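Kollon Furniture Reuse Project
Progress report to the Mahuika Fund, second reporting period
Prepared by Miroslava Bondarchuk, project lead
Period covered: February to April

1. Status

Work is on schedule against the revised plan. Intake is closed. Assessment is closed. Cleaning and surface repair are in progress and will continue into the next period. Spending is under the approved line for materials and slightly over for disposal, as explained in section 6.

The intake total is 62 items. Two were rejected at assessment for cracked load-bearing joints and have been stripped for parts. Of the remaining 60, 20 are complete and tagged for release. The rest are at various stages of cleaning, repair or waiting on parts.

2. Scope of the period

The agreed tasks were:

Finish assessment of all donated items and record the results on the intake sheet.
Set up a single work area for cleaning, handling and touch-up.
Complete the first release batch.
Test a replacement fabric for seat panels.
Draft the handling guide for partner sites.

All but the last are done. The handling guide exists as a working draft and is covered in section 5.

3. Work area

The shared bench from the first period was dropped. It was too narrow for anything with legs, and finished surfaces were picking up marks from the bare top. Work has moved to a table covered with black plastic sheet. The sheet overhangs the table edge and is replaced when torn. White residue and paint dust show up clearly on it, and inspection at the end of a shift is faster than it was.

Flynn Quinlan tested taping the sheet flat. The tape lifted whenever a heavy piece was turned over and left adhesive on two chair rails, which then had to be cleaned again. The sheet is now laid down untaped. It wrinkles in use. This has had no effect on the quality of the work, though small screws do get lost in the folds, and a magnetic tray has been added to the tool list.

Lighting is adequate for cleaning and marginal for color matching. Touch-up is being scheduled for the morning until the second lamp arrives.

4. Items in progress

White frames with fabric seats form the largest group in the intake. The tubes are generally sound. The common faults are yellowing near the joints, scuffing on the bottom rails and slack in the seat panel. Painted pieces in light blue are a smaller group and take more time per item, as the matte finish marks easily and does not respond well to the standard cleaner.

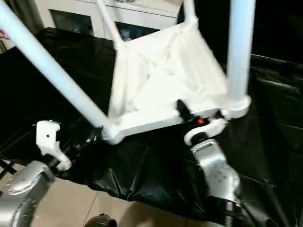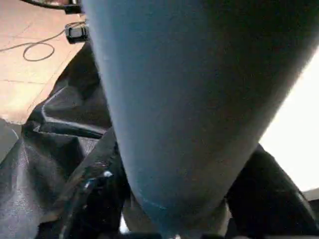 First: tubular frame with fabric panel. Second: light-blue tapered piece, narrow end.

Cleaning of white tube follows the method set in the first period: dry wipe, diluted detergent, rinse, dry wipe. Skiretard, the stain remover supplied for the trial, was used on yellowed joints only. Results were mixed. It lifted surface staining on most joints but made no difference where the plastic itself had discolored. Lindsay Hinds has recorded the outcome for each item on the intake sheet, and we do not propose to buy more once the present stock is used.

For the light-blue finish, the standard cleaner left a visible tide line on the test piece. The method has been changed to a damp microfiber cloth with plain water. Marks that remain after that are left alone unless they go through the coating. A sample has gone to Clusance for color matching. Their first mix was too dark against the paler areas and too glossy overall. A second mix is due in May.

Seat panels

Slack panels were the main open question at the end of the last period. Three options were compared: re-tensioning the original fabric, replacing the panel, and adding a backing strip under the seat. Re-tensioning works where the hem is intact. Replacement gives the best result but takes the longest, and the new fabric is brighter than the old, so mixed sets look uneven. The backing strip was rejected after it rubbed through at the rail during the load test.

The current rule is to re-tension first and replace only if the hem has failed or the fabric is torn. Light creasing is accepted and is not recorded as a fault.

Load testing

Each seat is loaded with sandbags and left overnight, then checked for movement at the joints and for stretch in the panel. Every item in the first release batch passed. One frame was retested after a joint clicked during unloading. The cause was grit in the socket.

5. Handling guide

Paora Kereama has drafted the sections on lifting, turning and stacking. The main points so far:

Hold a frame by the rail or the tube, never by the seat panel.
Turn a frame over on a covered surface.
Support tapered pieces near the wide end. The narrow end chips first.
Do not stack painted pieces without a layer between them.
Check the joints before a frame is carried any distance.

The stacking section needs rework. It was written for the white frames and does not suit mixed loads. Photographs and a parts list are still to be added. We expect to send the full draft to the Fund for comment before the end of the next period.

6. Budget notes

Materials: under budget. The plastic sheet was bought as a bulk roll, and there is enough left for the remaining work. Fabric use was lower than planned because more panels could be re-tensioned than expected.

Disposal: over budget. Several donations arrived with foam cushions that could not be cleaned to standard and had to go to landfill at the commercial rate. Ngaio Tawhiri has asked donors to remove cushions before drop-off in any future round.

Labor: on budget.

We request approval to move the unspent fabric allowance to the disposal line. No change to the total is requested.

7. Risks

Color match. If the second mix from Clusance is not acceptable, painted items will be released with their existing marks and a note on the tag.

Storage. Completed items are held in the corridor store, which has to be cleared in June. Release dates for the first batch need to be confirmed with the receiving sites before then.

8. Next period

Continue cleaning and re-tensioning. Decide on the blue touch-up. Release the first batch. Install the second lamp. Issue the handling guide draft. Update the intake sheet with final weights for the disposal return.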